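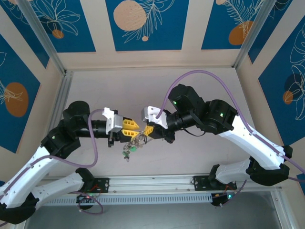 A budget for a two-arm workcell should be drawn up by assembly, in the order in which the parts will be bolted together. Most of the overruns we see at Flamel come from lists that begin and end with the arms. Start instead with the structure. With both arms mounted on one aluminum rail, as they are over the pale floor panel where they hold the key ring between their yellow fingers, the rail, the two mounting plates and the enclosure posts belong on a single purchase order. If they are split between suppliers, the hole patterns have to be checked twice, and the second check tends to happen after delivery.

Before you begin

You will need the floor plan of the room, the task list agreed with the people who will use the cell, and a spreadsheet with columns for item, supplier, quantity, unit price, lead time and owner. Leave the price column blank until step 4.

Step 1. Fix the reach

Write down the largest object the cell has to handle and the farthest point at which it will be picked up. For two-arm work, also mark the zone in which both grippers must meet. This zone is smaller than the reach of either arm, and it sets the spacing of the mounting plates. Do not ask for quotes before the spacing is known. Els Verstraete, who maintains our template, adds 65 mm of free rail outside each plate so that the plates can be shifted later without a new cut.

Step 2. List the structure

Enter the rail, plates, posts, floor panel and wall panels as separate lines. Wall panels are cheap and often forgotten. Choose a surface that can be unscrewed and replaced, and order one spare set if the background will be changed between tasks. Fasteners go on their own line – not under "miscellaneous."

Step 3. List the arms and what wears out

For each arm, enter:

The arm itself, with its motors
One spare motor of the type used at the elbow
Gripper bracket
Fingers, two full sets beyond the set fitted
Cables, one full replacement set

Cables that run outside the links need slack at the wrist and again at the elbow. Measure the length with the arm at full stretch and add the slack to that figure. A cable ordered to the length of the links will be too short. If the two arms have different cable lengths, label the lines left and right in the spreadsheet.

Fingers are consumables. In our own cells a set is changed after 200 hours of contact work. Molded fingers from Lanard and printed ones made in house have lasted equally well, and the printed ones can be reordered the same day.

Step 4. Request quotes

Send the same list to at least 2 suppliers. We use Endico for extrusion and Verbruggen for motors and power supplies. Ask each of them to quote shipping separately and to state how long the price is valid. A quote for the rail should name the profile, the cut length and the tolerance. Return it if any of these is missing.

For comparison, the structural lines of our last cell came to 537 euros before tax, excluding the arms. Pieter Aerts had estimated a lower figure by leaving out the plates.

Step 5. Add power and wiring

Count the power supply, emergency stop, terminal blocks and controller boards as one group. Decide now where the boards will sit. If they are to be placed near the mounting plates, the wiring stays short, but the boards must be reachable without removing an arm. Allow one hour per arm for wiring if the cables arrive cut and crimped, and three if they do not.

Step 6. Set the order dates

Work backward from the first day of use. Arms and motors have the longest lead time and are ordered first, once step 1 has been signed off. Structure follows. Panels and fasteners can wait. Anayeli Zavala keeps the lead times in the shared sheet – those for motors were last revised in November and should be confirmed by phone.

Step 7. Hold a reserve

Keep the reserve as a separate line with a named owner. It covers replacement parts during commissioning and nothing else. Requests against it go to Karlijn Van Dijk with the part number and the line of the spreadsheet to which the part belongs.

Template last changed 28th May.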